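Brown table top, matte finish: water rings, oil, or start again?

Home and Garden Help > Furniture and Finishes

Posted by Theophilus Nyarko

Hello everybody. I hope this is the correct section, please move it if not.

I have a dining table that my wife and I bought second-hand when we moved into our unit in May. The seller told us the top is solid oak and that it was finished with oil, but he could not say which oil. He had a half tin of Akwood in the garage and he thought perhaps it was this one, but he also had a tin of Wumby wax on the same shelf, so I am not confident. The legs are painted and I don't want to touch them.

The top is 1198 mm long. I mention this because the length matters for my last problem, please read until there.

My problems are these. First, there are white rings from cups. They were not there when we bought the table, they are from us, I admit it. They don't feel rough with the finger. Second, one end of the table is darker than the other end. The table stood near a window at the seller's house, so maybe the light end is the sun. Third, when I wipe the table with a damp cloth, the grain stands up a little and it feels like a cat's tongue for the rest of the day.

I have already tried mayonnaise (my mother-in-law's advice), left on one ring overnight. The ring became a bit weaker, but now there is a mayonnaise ring. I have also tried a hair dryer on low heat, which did something, but I stopped because I was afraid.

I would like the colour to be an even, calm, warm brown, with no shine at all. In the shops everything is satin, and when I ask for matte the man shows me satin again. For the colour and the flatness I am thinking of, please look at the table tops in these:

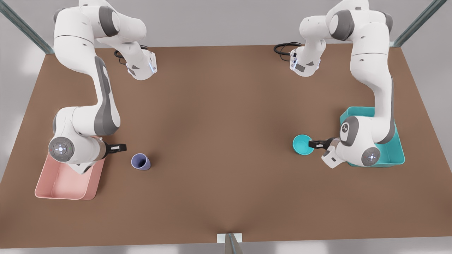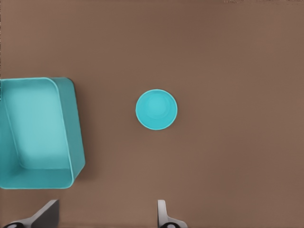
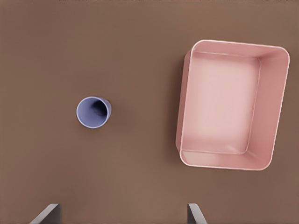

My wife would prefer it a little lighter than I would, so if there is a product which comes in several tones and can be mixed, please tell me. We have a small child who paints and spills juice, therefore I need something that is safe once it has dried and that I can repair in one place without doing the whole top again. I understand that varnish is stronger, but people say that if varnish is scratched you must sand everything. Is it true?

And the last problem. There is an extension leaf, but it is stored in the hall cupboard and it never had the sun or the cups, so it is a completely different colour from the rest. If I sand the main top and not the leaf, I will have two tables when guests are coming. If I sand both, will they become the same colour, or will oak which was in the dark always be different? I can borrow a sander from my neighbour for one weekend only, so I would like to decide before I collect it.

Thank you for your patience with my English and with my long message.

Theophilus

Reply from Istis

Hi Theophilus, your English is fine, and your message has more useful detail in it than most that we get here.

White rings that you can't feel are moisture sitting in the finish. Usually they have not reached the wood. Dark or black rings would be a different conversation. So before you sand anything, clean the top with mineral turps on a rag and let it dry with the window open. The turps takes off old wax and, I am sorry to say, mayonnaise. If the rings get much fainter after this, you had wax on top, and that will answer your question about the two tins.

Then do a drop test. Put a drop of water on a spot near the edge and leave it for 5 minutes. If it sits up like a bead, there is still a finish on there. If it goes flat and the wood turns dark, the finish is worn out and oil will go straight in. From your cat's tongue I would guess worn out. Raised grain is what bare timber does when you wipe it.

About the sanding: yes, the two pieces should come close to each other once you are through the old surface. Oak changes with light only in a thin layer. Start with 120 grit and finish with 180. Don't go finer, or the oil has nothing to hold on to and the colour will come out paler than on the tin. Sand the leaf and the top on the same day with the same paper, and stop at the same grit on both. This is where people go wrong. They finish the leaf more nicely because it is small and easy to carry, and afterwards it takes less colour than the table.

Fit the leaf in place for the last pass and for the oiling, so you are looking at all of it together. They may still be a little different. Leave the leaf out in the room for the summer and it will catch up somewhat.

For the colour, I used a hardwax oil from Šindelář on my own kitchen bench. It comes in a properly flat matte, and the tones can be mixed in a jar. I put 3 parts of the mid brown with one part of the clear. Write your mix on the lid, or you will not find it again when you do repairs. Stir from the bottom, because the matting powder sinks, and the top half of an unstirred tin dries shiny.

Put it on thinly! Thinner than you think. Wipe off everything that has not gone in after a quarter of an hour, let it dry overnight, then a second coat the same way. I would wait two weeks before the juice. A tablecloth can't go on straight away either, the oil needs air.

And lay your rags out flat outside to dry, or put them in a bucket of water. Oily rags in a pile can catch fire by themselves. Please take this one seriously with a small child in the unit.

Reply from dunmore_46

just put a tablecloth on it mate. I had rings on mine for years and then we got a big vinyl one from the cheap shop and I forgot what colour the table even is

if you must do it, varnish. oil is a hobby

Reply from Pavla K.

I agree with nearly everything from Istis and I want to add some points, as I made the same work on our table last winter.

On varnish and scratches, it is mostly true what people told you. Small scratches in a flat varnish can be touched up, but in side light you will see the patch. With hardwax oil I rub the place lightly, put on a little with a cloth and feather it to the outside, and after a few days I can't find it again. For a family with a child I would choose oil for this reason, even if the surface is weaker against heat. You will need to use a mat for hot dishes.

For safety, look on the tin for the words about toys. There is a standard for children's toys, and many of these oils are tested to it when fully cured. Cured and dry to the touch are not the same. Ask the shop for the data sheet if the tin does not say it.

Make your colour samples on the underside of the leaf. It is the same oak, and nobody's guests will look there. But sand the samples to the same grit as the top will be, otherwise they will tell you a wrong colour. I did mine on a piece of pine from the shed and it was a waste of one evening. Let your wife choose from the samples in the evening with the lamp on, and then again in the morning. We changed our decision two times.

Please check also if it is truly solid. Look at the end of the table top from the side. If the grain lines from the top continue down over the end, it is solid. If you see a thin layer and then something different under it, it is veneer, and a borrowed electric sander can go through it in seconds. In this case use only your hand with a cork block, and go slowly.

If the grain still feels rough after you sanded, wipe all with a damp cloth, let it dry, and give it one light pass by hand with the 180. After that it should stay down when you clean it.

One more thing, the painted legs. Put masking tape along the top of them before the oil. It runs under the edge and makes yellow marks on white paint, and these I still have.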